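Residents > Utgate House > Meetings > Minutes

Minutes of the Autumn Residents' Meeting
Posted 30 Sep 2025 by the Minutes Secretary, Utgate House Residents' Association

The meeting opened a little after seven in the ground floor lounge, once the extra chairs had been found and everyone had got themselves a cup of something. The chair thanked people for turning out on such a wet evening and was especially glad to see so many from the upper floors, with the elevator being what it is at the moment. Apologies had come in from three households.

The minutes of the summer meeting were read and agreed, with one correction: the bike rack is to go by the north door, and the word "south" was the secretary's own slip, for which she is sorry. The rack has been ordered.

Elevator. This took up a good part of the evening, as we all expected it would. Skadwood, who have the service contract, have written to say that the part for the door motor is on back order and they now hope to fit it in November. There was some grumbling, and a fair amount of sympathy for the families with strollers. It was agreed that the chair will write back and ask for a firm date in that month, and that the sign-up sheet for help with groceries will stay by the mailboxes until the work is done. Several people said how kind their neighbors had been — one resident on the fifth floor has not carried her own milk up in weeks — and the meeting wished to have that written down.

Money. The association's account stands at $1,505. Dues have been paid by 89 apartments out of 100, and the meeting felt that was a very decent showing for this time of year. A friendly reminder will go under the remaining doors. A suggestion that the dues go up next year was talked over at some length and then held for the winter meeting, when we will have the heating figures in front of us.

Lounge and shared kitchen. The lounge has been booked most weekends through the summer, and people were happy with how it has been left afterward, apart from the coffee rings. A resident asked whether the tables ought to have cloths on them. The general feeling was that the wood is too nice to cover up, and that a soft towel and a quick wipe at the end of each booking would do very well. The wording on the booking form will be changed to say so.

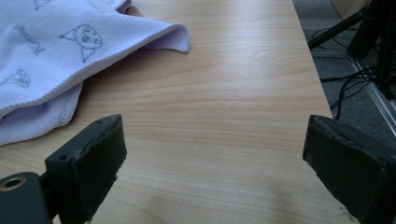 Wooden tabletop with a lavender microfiber towel.

On the same subject, the kitchen faucet still drips. The building manager has it on the list.

Game night. Mets fans asked if the big television could be theirs for a few evenings, and the knitting circle, who have had the lounge on those same evenings for years, were gracious about it. The two groups will work out the dates between them and let the secretary know.

Courtyard. The Motach planters have arrived and are in the storage room, still in their boxes. Bulbs need to go in before the ground hardens, so a planting morning will be held soon and a notice will go up by the mailboxes. Please bring gloves, and a trowel if you own one. Children are very welcome.

Any other business. A set of keys on a green ribbon was handed in and is waiting at the front desk. One resident asked that the laundry room door be closed gently after ten at night, and there were many nods.

The meeting closed at twenty to nine, and the last of the lemon cake went home with whoever was nearest. The date of the winter meeting will be posted once the lounge calendar has been settled.

Recent items
Minutes of the Summer Residents' Meeting
Booking the Lounge: Updated Form
Elevator Repairs: Letter to Residents
Grocery Help Sign-Up
Quiet Hours in the Laundry Room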